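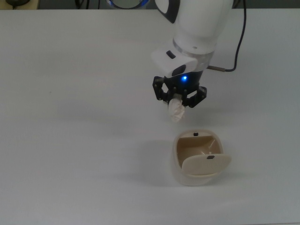 Wusis Workplace Services, Bench Clearing Team, Brorkby

April — by Wycliffe Mwaipopo
2 min read

Wusis puts a robot arm on tissue duty at its Brorkby site

Wusis has given the least sought-after job at its Brorkby site to a robot arm. The arm clears used tissues from the inspection benches and drops them in a small bin with a hinged lid, a task that until April belonged to whoever was standing nearest and looked least busy.

The inspection room gets through 1,440 tissues on a full working day. Each one wipes a lens, is crumpled up and becomes somebody else's problem. Staff were stopping work 16 times a shift to deal with them, by the site's own log, and the log itself was not popular either.

The system, which goes by the name Dresen, uses a two-finger gripper. A wad of tissue is an awkward thing to hold, being a different shape every time, and the team spent three months teaching the arm to take hold of one without chasing it across the table. In its last trial it cleared 569 in a row before a person had to step in.

"I have a degree in engineering and I have spent most of the spring thinking about litter," said Wycliffe Mwaipopo, who leads the team. "My mother has asked me to stop explaining it at dinner."

No jobs are going. The inspectors keep their hours and their pay, and two of them have been trained to look after the arm, which includes emptying the bin — the arm does not do that part. Lids remain a matter of discussion.

Ndung'u, the sister site, will get its own arm once the benches there have been raised to the right height.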